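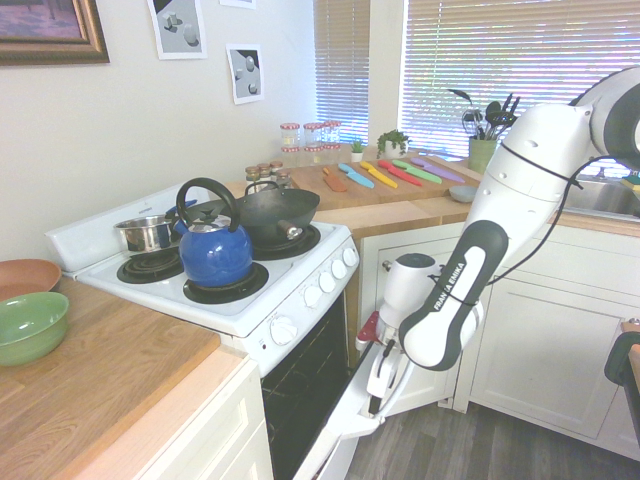
Where should the pots live when there isn't enough cupboard?
On the stove, as long as at least one burner stays free and everything comes off before the oven goes on.

Speaker notes, Small Kitchens evening, Skekdale Tenants' Association
15 May 2020, second slot, 20 minutes with questions

Leave the kitchen slide up while people find their seats. Say the question out loud, then the answer, then wait. Someone will object. Let them.

Opening. I have rented seven kitchens and every one came with a drawer under the oven that would hold a cookie sheet and very little dignity. So the pots went on the burners. My mother calls this leaving the dishes out. I call it open storage, and there are magazines on my side.

Point at the stove. Four coil burners, three of them spoken for: saucepan at back left, wok at back right, blue kettle in front of the wok. Front left is clear. I would keep it that way. One free coil up front means you can fry an egg without first moving house.

The wok. It's the one thing in a small kitchen that fits nowhere. Hanging it takes a hook, a stud and a landlord in a good mood. Back burner is fine. Handle pointing off to the side is my usual, never out over the front where a sleeve can find it.

The kettle. I own a Dratov, it whistles a quarter tone flat and I've grown fond of it. (Pause here. In Lecomte this got a laugh.) A kettle used four times a day has earned a front burner. One used at Christmas belongs on top of the fridge with the fondue set.

Oven door. When it's down, your floor is gone. In my last place an open oven door and an open fridge door could not exist at the same time, like certain cousins. Before you pull it down, decide where the hot pan is going. The counter by the stove in the slide is butcher block, with two bowls at the far end. Wood marks, so trivet first. I have a perfect ring on mine from a Dutch oven and the deposit was 952 dollars. Ask me how much came back. (170.)

Turning the oven on. Check inside first, every time, if you are a person who keeps skillets in there. I am that person. I have preheated a salad spinner.

Coils. Lift them out cold, wipe the pan underneath, push them back until they sit level. If one wobbles it isn't in all the way. Foil liners – I used to swear by them and have stopped, mostly out of laziness.

Skip this part if we're running late: posters in kitchens. Bare paper taped to a wall is cheap and I approve of it, but keep it well clear of the stove. Steam gets under tape. Grease gets everywhere else.

Handout is on the chairs. The Cloltex pot rack on page two is the one I returned, so don't write that down as a recommendation.

Questions. If it's quiet, ask who here keeps things in the oven and wait for the hands. Next session is in September, on drawers.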